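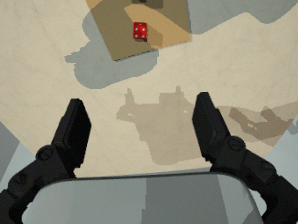
Noel Soriano replied:
Depends what the 13 grand has to cover. If thats arm only you're fine. If its arm, gripper, mount, controller, training AND the sim seats you are not fine, and you'll find out in February when the renewals land.

jsamonte wrote:
ok so should have said up front. Its everything. One station, small parts pick and place, Mernix is the quote on the table. Plan is do the whole job in simulation first, buy hardware second. Sim work has started, red die on a board, two-finger gripper. Need to know if I can put a real number in the budget off that or if I'm kidding myself.
– Jonalyn

T_Hagglund wrote:
You can size the gripper off it. Stroke, reach, finger clearance near the board. Cycle time I would not put in writing.

Noel Soriano replied:
Disagree on stroke. Sim parts are all the exact same size. Real ones come in a bag from three suppliers. Get the wider fingers, pay once.

T_Hagglund wrote:
Wider fingers cost you when the parts sit close together. Ask for both drawings before you pay for anything. Mernix sends them free, they sent me mine in a day.

margareta.pop wrote:
What does the quote say for spare finger pads? We got hit on that. 195 a pair, and we go through them. Wasn't in anybodys spreadsheet.

jsamonte wrote:
not on the quote at all. asking now

liv_b wrote:
Going against the room here – skip the sim licence. We paid 1033 a seat at Jullstead, two seats, used them for one project and then everyone just jogged the real arm by hand. Rent an arm for a month, put the parts in front of it, done.

T_Hagglund wrote:
Rent from who? Last time I looked the wait was longer then the project.

liv_b wrote:
Aquino rents. Had ours inside two weeks. Deposit comes off the price if you buy.

Noel Soriano replied:
Their rental units are the older controller though. So you learn one pendant and buy another. I'd still keep ONE seat, not two. Camera position is where it pays. Moving a camera in sim is a coffee, moving it on a welded bracket is a purchase order.

margareta.pop wrote:
Lighting. Put lighting in the budget. Shadows gave us more trouble than the arm did, vision worked in the morning and fell over by 4 pm. Ended up with a hood and a ring light, both bought in a rush at rush prices.

jsamonte wrote:
Draft as it stands – one sim seat, wider fingers vs standard tbd when drawings come, pads for a year, light + hood, 20 percent held back. Puts me over. Norkow came in lower on the arm but no local service.

Noel Soriano replied:
Don't touch the 20. Cut the stand, build your own out of extrusion.

liv_b wrote:
Still say rent. But if its Norkow vs Mernix pay for the service, we had an arm down nine days over one cable.

jsamonte wrote:
Mernix answered on the pads, one pair included, after that list price. Drawings tomorrow, will post both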